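Forum > Guest Rooms and Small Inns > Bedding and Linens

White duvet won't lie flat in the front bedroom

pinitz_rooms
We let two rooms in Pinitz and I have been redoing the front one since November. The furniture is staying. It's a dark wood bed from Griltetti with tall turned posts and gold trim on the headboard, and there is a dark dresser to match. The walls are a pale striped paper. I'm happy with all of that.

The bedding is the trouble. I switched from a patterned bedspread to a plain white duvet and white pillows. The bedspread hid everything. The white one shows every crease, and with daylight on it the creases look worse than they are. I make the bed, go down for the towels, come back up, and it looks like somebody took a nap on it.

The cover is a Tastar, 192 dollars, sold as easy care. I wash it warm and take it out of the dryer as soon as it stops. I do not iron it. The bed also gets used for folding and sorting clothes while the room is being turned over, and I'm starting to think that's half the problem.

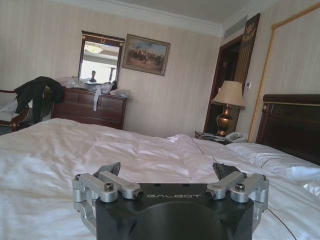
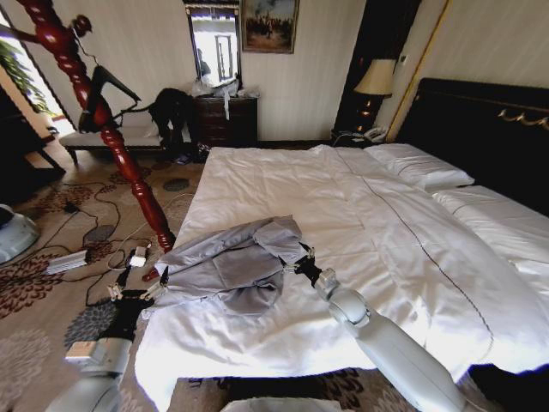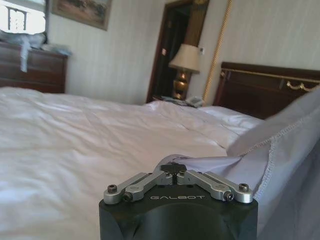
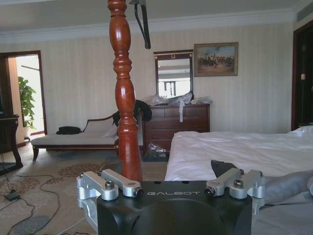 So my questions are whether I should iron a cover that size, whether a different cover would behave better, and whether I should go back to the bedspread. I would like to stay with white if it can be done in a normal amount of time. I do the rooms alone most mornings and have until 3 p.m.
Brian Mussa

linencloset
Stay with white. It suits that dark headboard.

I would iron it once a week and steam it in between. Steam it on the bed with a handheld steamer, pulling the fabric tight with your other hand. Start at the pillow end and work down. The top is what people see from the door, so don't spend time on the part that hangs over the foot.

harborhouse_deb
I disagree about ironing. I ironed covers for years and they creased again as soon as I carried them up the stairs. Take it out of the dryer slightly damp and put it on the bed like that, then pull it tight and leave it. Open a window if you can. It dries flat enough.

Your bigger issue is that the duvet is bunching inside the cover. In the first picture there is a ridge across it that no iron will fix. Does yours have corner ties?

pinitz_rooms
The cover has ties. The duvet has no loops for them, so I've never used them.

harborhouse_deb
Then sew loops on. Cotton tape, one at each corner. It's an evening's work and it will do more than a new cover.

oldmillkeeper
Deb is right about the loops. I don't agree about putting it on damp. I tried that in a room with poor airflow and the bedding smelled stale by check-in. There's a vent up high in that room, so maybe you would get away with it. I wouldn't chance it in cold weather.

About sorting clothes on the bed: stop doing that. That gray garment in the second picture is held just over the cover near the foot, and you lean on the bed every time you reach across for something. Use a folding table, or clear off the seat in front of the dresser and use that.

linencloset
I still say iron. Damp covers are how you get mildew.

harborhouse_deb
Slightly damp, for an hour. I have never had mildew.

tworoomsup
I have a similar setup and went to a 50/50 cotton and polyester cover. It feels a little less nice and it comes out of the dryer nearly smooth. Guests have not said a word about it. Mine came from Wei, who sell to inns, and they will send you a swatch if you call.

Unrelated to the bedding, I would deal with the dresser first. A guest walking in is going to see those plastic bags before they see a crease. The mirror and the gold-framed painting over it are nice and the bags pull your eye down from them.

pinitz_rooms
Fair point on the dresser. I want to put a lidded basket on the landing and keep the bags in there.

I'll call Wei for a swatch. Does the blend pill?

tworoomsup
Some, after a year or so, mostly where people's feet go. I turn the cover end for end when I wash it so it wears evenly.

quiltsandkeys
I'll speak up for the bedspread. I've had white duvets and I've had bedspreads, and the bedspread takes me two minutes. You could compromise: keep the white duvet and fold a throw across the bottom third. It covers the part that gets leaned on. A dark red or brown would go with the posts.

linencloset
A throw is one more thing to wash between guests.

quiltsandkeys
It is. It's also easier to wash than a duvet cover.

oldmillkeeper
If you do a throw, keep it plain. Between the gold trim, the carved mirror frame and the stripes there is enough going on in there already.

pinitz_rooms
Update. I sewed the loops on last night and tied the corners this morning. The ridge is gone. There are still small creases across the top, but they look like ordinary bedding creases and I can live with those. I haven't ironed anything.

I moved the folding to a card table by the window. It is a tight fit and I've already walked into it once. The swatch is coming in the mail, and I'll post again when I have had it through the wash a few times.

harborhouse_deb
Glad the loops worked. Check the stitching after the first wash. Mine pulled out at one corner and I had to go back over it with heavier thread.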